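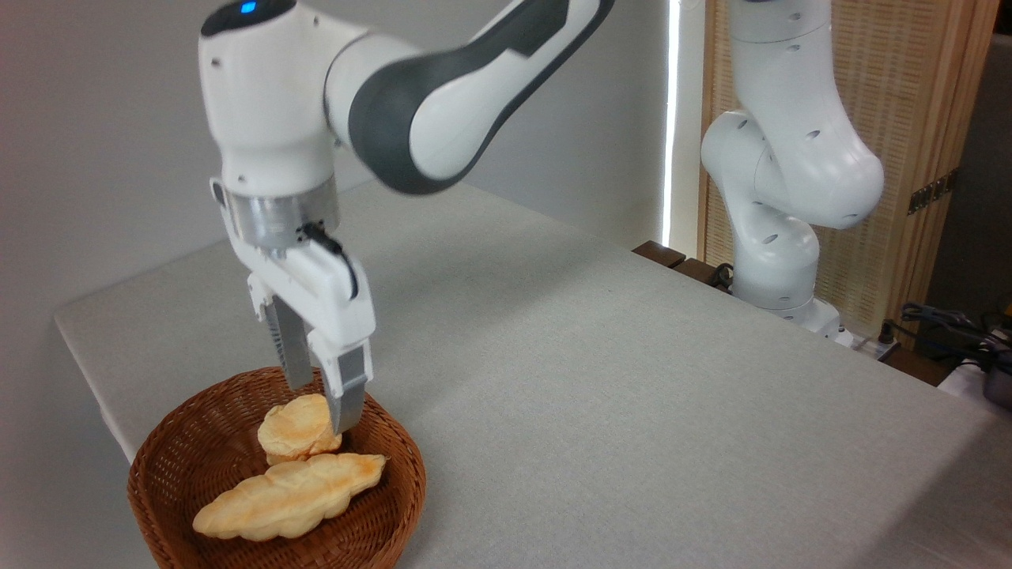

Robot arm over a wicker basket.

Oct 3, 2024
1/5 Yesterday evening I was on the panel of Brullska, about women who lead small companies. 146 people followed it online, 73 came to the hall in Dukuven.

2/5 Maarten Dierckx was moderating. His first question was who had asked for a higher salary this year. Very few hands.

3/5 I told about my first board meeting at Clollow. They asked me to take the notes – I was the finance director.

4/5 Yannick Lebrun wanted to know if mentoring helps. For me yes, but only when the mentor also gives your name to other people.

5/5 We spoke for 70 minutes and childcare got only five. I have asked for a second evening.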